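## Section 5: Setting up your Trindlow folding table

Welcome back! By now you've unpacked everything and had a look through the parts bag, so the hard work is behind you. Give yourself a clear patch of floor and a little patience with the latches – they're stiff when new and they loosen up nicely after a few weeks.

1. Lay the table face down on a blanket or an old towel.
2. Pull the first pair of legs up until you hear the latch click. Do the same with the other pair.
3. Slide each locking ring down over its hinge as far as it will go.
4. With a helper at the other end, turn the table onto its side, and then set it on its feet.

**Caution:** Keep your fingers well away from the hinges while the legs are moving. Emmett Calloway, who wrote the first edition of this guide, asked for that line to be printed in bold, and we've kept it that way ever since.

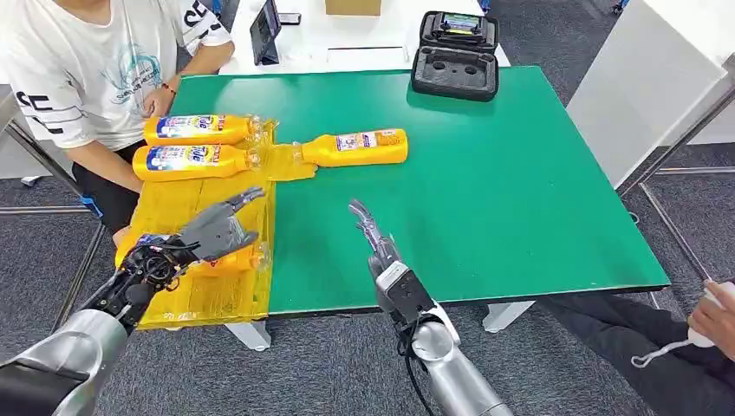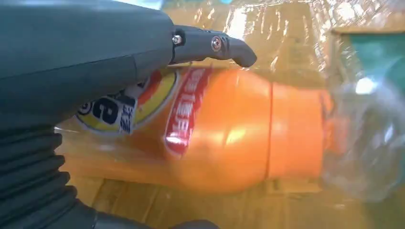
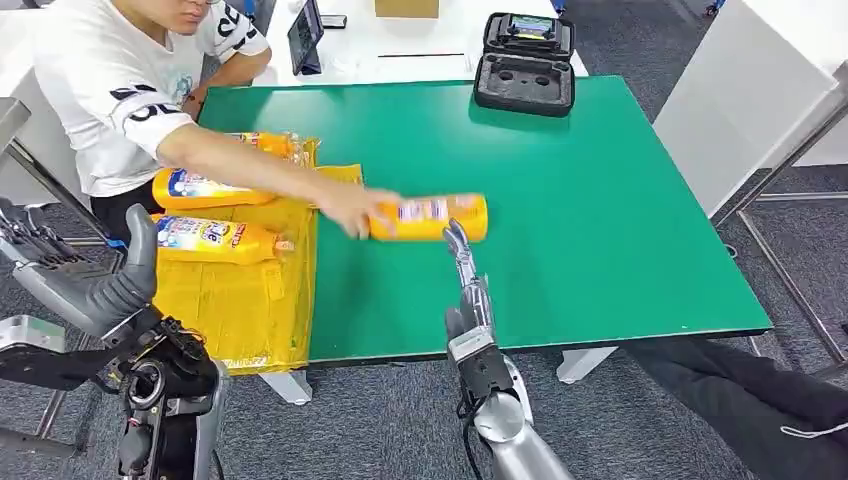
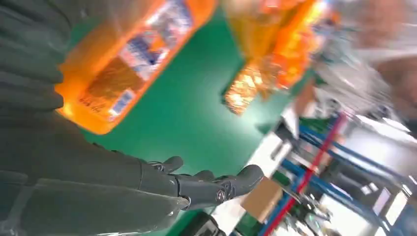

5. Press down gently on each corner. If one of them dips, unscrew the foot at that corner, half a turn at a time, until the rocking stops. Carpet settles a bit under the weight, so please check again the next day.
6. Wipe the top with a soft damp cloth and let it dry before you put anything on it. Plain water is fine, and so is a drop of dish soap if you like (we do).

**Note:** The top is rated for 262 pounds, spread evenly. It isn't meant for sitting or standing on, however tempting that may be when a light bulb needs changing!

### Joining 2 tables

You'll need the Ondar clip set, sold separately. Stand the tables end to end, level the feet on both, and only then push the clips in from underneath. If a clip won't go in, the tops are at slightly different heights, so go back to step 5 and take your time over it.

If a latch still sticks after the first month, write to Kanokwan Thongdee at our Grarkstead service desk and tell her which leg it is. She'll put a new one in the mail for you.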